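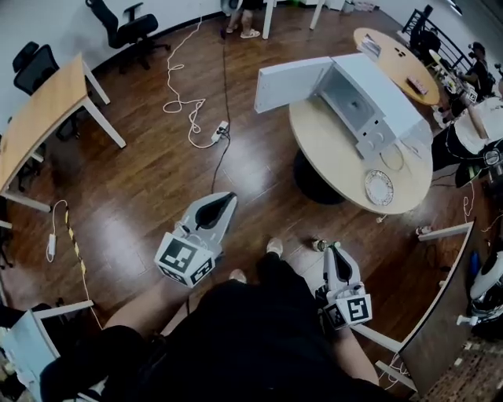 Henao objected that a register of trainees says little about who ends up in the yard, and her point shaped how we counted. In her reading, a name on a list shows interest and no more. We therefore followed only people who had signed a training contract with one of the 2 yards in the study, Cunha and Feletti.

4.2 Retention after the first course

The register held 3,015 names in February. Most had asked for welding or pipe fitting, and far fewer for hull design. Wei and Amaral matched the names against payroll records supplied by the yards. Where a trainee had moved to a subcontractor such as Plestora, we kept the person in the sample and coded the move as a transfer.

Trainees who left usually did so within roughly 6 months. Exit forms gave travel time and shift hours as the main reasons. Pay was named less often than we expected. Azevedo coded the forms, and Ramalho checked them a second time without seeing the first codes.

Figure 3. Hand-held grippers and a round table with a toy microwave.

Print this article | E-mail this article
0 comments | 6 shares
Contact | Copyright | Back to top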